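4.3. Organização do espaço de trabalho e duração das pausas

Os dados analisados nesta secção provêm dos diários preenchidos em setembro pelos participantes do grupo Sasetti, que partilhavam mesas de trabalho sem lugar fixo. Depois de excluídos os registos incompletos, ficaram 1.412 entradas, correspondentes a 359 participantes. Cada entrada indica a hora de início da pausa, a hora de regresso, o tipo de mesa utilizada e uma resposta curta sobre o motivo da interrupção.

A classificação das mesas seguiu a grelha de Hirner, com uma alteração. Na versão original distinguem-se apenas mesas individuais e mesas coletivas; acrescentámos uma categoria intermédia para as mesas usadas por uma só pessoa de cada vez, mas onde o material fica montado entre utilizações. A Figura 3 mostra uma mesa de madeira clara com um computador portátil aberto e cabos pretos sobre o tampo.

Nas mesas coletivas, as pausas foram mais curtas e mais frequentes. Os participantes referiram com regularidade o receio de perder o lugar, e vários descreveram o hábito de deixar um casaco ou um caderno na cadeira. Nas mesas da categoria intermédia o padrão foi diferente – as pausas concentraram-se a meio da manhã e ao fim da tarde, e a maioria coincidiu com o termo de uma tarefa. As respostas abertas falam pouco do lugar e muito do tempo necessário para retomar o trabalho.

Esta diferença mantém-se quando se separam os participantes por antiguidade. Entre os recém-chegados, a distância à copa teve um peso que não esperávamos: quem se sentava no piso inferior saía menos vezes e demorava mais. No edifício Rainer, onde existe uma copa por piso, o efeito desaparece. Não foi possível verificar se o mesmo acontece no edifício Dolus, cujas obras de acesso decorreram durante parte da recolha.

Duas limitações devem ser consideradas. A primeira é o preenchimento tardio dos diários. Em 80 entradas a hora de regresso foi escrita no dia seguinte, e optámos por mantê-las na análise depois de confirmar que a sua exclusão não alterava a ordem das categorias. A segunda diz respeito às interrupções muito breves, como ir buscar uma impressão ou atender uma chamada no corredor, que alguns participantes registaram como pausa e outros não. As instruções entregues no início do estudo eram omissas neste ponto.

A codificação das respostas abertas foi feita por duas pessoas, de forma independente, e as divergências foram resolvidas por discussão. A categoria com mais divergências foi "descanso visual", frequentemente confundida com "mudança de tarefa". Na secção 5 retomamos estas duas categorias em conjunto.

Figura 3. Mesa de trabalho com computador portátil.
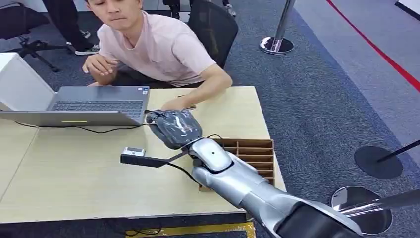

Lụa Vũ
Investigadora responsável pela recolha e codificação dos diários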